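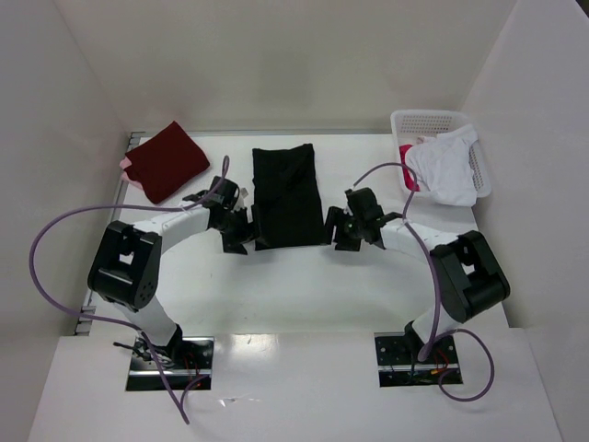
9.3.22
von Fumiko Kaneko

Das schwarze Durklow ist wieder da! Ich weiß, einige von euch haben seit Juni gewartet und mir in der Zwischenzeit sehr nette und auch ein paar weniger nette Mails geschrieben (Kalevi, du bist gemeint, und ja, deins ist schon zurückgelegt). Jetzt liegt es wieder im Regal, und ich habe mir gleich zwei Stück für zu Hause weggenommen, bevor der Laden aufgemacht hat.

Was ist das Durklow überhaupt? Ein großes, unkompliziertes Tuch für alles, was im Haushalt so anfällt. Bei mir liegt es mal über der Stuhllehne, mal unterm Abtropfgestell, und im Sommer wickle ich das Brot fürs Picknick darin ein. Schwarz habe ich am liebsten, weil ich Kaffee trinke und dabei telefoniere – mehr muss ich dazu wohl nicht sagen. Fusseln sieht man darauf allerdings eher als auf einem hellen Tuch, das gehört zur Wahrheit dazu. Wer eine weiße Katze hat, nimmt vielleicht doch eine andere Farbe. Zur Auswahl stehen inzwischen 8 Stück.

Im Laden werde ich ständig gefragt, wie man so ein Tuch ordentlich zusammenlegt, damit es im Schrank nicht alles andere verdrängt. Ich mache es längs: flach hinlegen, mit den Händen von der Mitte nach außen ausstreichen, dann die Seiten übereinander, bis ein langer, schmaler Streifen daliegt. Den kann man so über eine Stange hängen oder noch einmal quer klappen und in den Korb stellen. Myfanwy Rowlands aus unserer Filiale in Istcombe rollt ihre lieber auf, und wir streiten uns darüber seit Jahren!
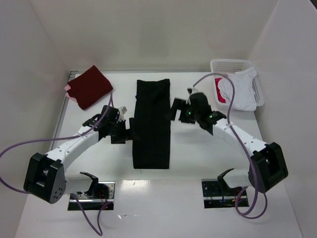
Durklow in Schwarz, der Länge nach gefaltet.

Kleine Falten an der Oberkante stören mich beim Zusammenlegen nicht, die streicht man zum Schluss mit der flachen Hand weg oder lässt sie eben. Bügeln könnt ihr das Durklow natürlich, ich habe meins noch nie gebügelt. Gewaschen wird es bei mir mit der dunklen Wäsche, beim ersten Mal bitte allein, danach ist es unproblematisch. Unser Probetuch hat bis jetzt 41 Wäschen hinter sich und liegt vorne an der Kasse zum Anfassen. Osian Lougher führt darüber eine Strichliste an der Ladentür, also keine Sorge, das stimmt schon. In den Trockner würde ich es nicht geben, aufgehängt ist es über Nacht fertig.

Dazu passt der Odcombe, unser schlichter weißer Korb aus Kunststoff. Ich wollte lange keinen Kunststoffkorb ins Sortiment nehmen, aber man kann ihn auswischen, und nach der Sache mit der ausgelaufenen Flasche Weichspüler bin ich bekehrt. Ein paar zusammengelegte Tücher gehen gut hinein, und er darf auch ins Bad.

Einzeln kostet das Durklow 9 Euro, den Korb gibt es getrennt dazu. Wer im Laden abholt, schreibt mir vorher kurz, welche Farbe es sein soll, dann lege ich sie beiseite. Versandt wird innerhalb von 2 Werktagen. Umtauschen könnt ihr, solange das Tuch ungewaschen ist.

Das kleinere Ellis in Schwarz kommt leider erst mit der nächsten Lieferung, ich sage hier Bescheid, sobald die Kartons da sind.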